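Manalo Op Shop - minutes of the monthly get-together
Saturday, August 17, 2024, in the back room

Present: Marilou Enriquez (chair), Nestor Dela Peña, Shiela Dela Peña, Danai Dimitriou and me, Reynaldo Dalisay, on minutes again because I brought a pen.
Apologies: none received.

Minutes of last meeting
Marilou read them out. Danai pointed out I'd written that she "agreed" to wash all the tea towels, when what she said was "maybe". Fixed! Passed after that, moved Nestor, seconded Shiela.

Money
Nestor says we took $3,281 at the winter sale, which got a little cheer (and a second round of biscuits). Out of that we owe $402 to Stokico for the new clothes racks. Nestor to pay it this week. He'd also like people to stop putting receipts in the button jar, and he was looking at me when he said it.

T-shirts
This took up most of the meeting. The T-shirt shelf is a mess by lunchtime every day we're open, and we all fold differently, so the piles lean over and the colours get mixed up. Shiela wants one fold for everybody - shirt flat on the white table, creases smoothed out, sleeves in, then up from the hem. I do mine in half down the middle and said so. We had a go at both ways and I have to admit hers sit better on the shelf, though mine are quicker and I'd like that on the record.
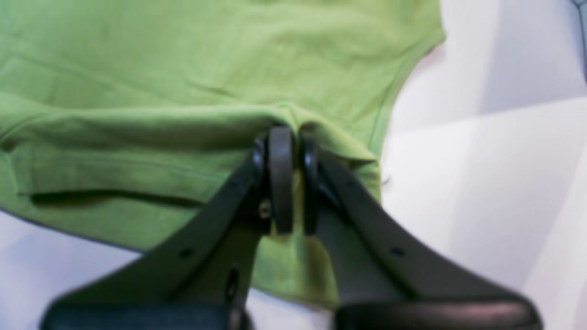

Lime-green cotton tee on the white table, fabric pinched up near the middle.

Marilou asked if we could put the size on the outside of the fold so customers aren't unfolding everything to find the tag. Danai has 100 sticky dots at home in different colours and will bring them in. We'll try dots on the T-shirts first and leave jumpers alone till we see how it goes. Nestor thinks greens should get their own pile, as the lime ones and the olive ones keep ending up in with the yellows. Agreed, after more discussion than I've got room for.

Action: Shiela to write up the fold and stick it on the wall over the table. Danai to bring dots.

Hangers
We're down to 2 boxes. Marilou will ring Skurkia and see what they charge for the plain ones. No more of the clip sort please, they pinch your fingers and leave marks on skirts.

Other business
The kettle is slow but it works, so it stays. Danai wondered about opening later on Thursdays and we'll talk about it next time, when Nestor's had a look at the takings going back to April.

Finished up at lunchtime. Marilou locked up and Shiela took the leftover biscuits home.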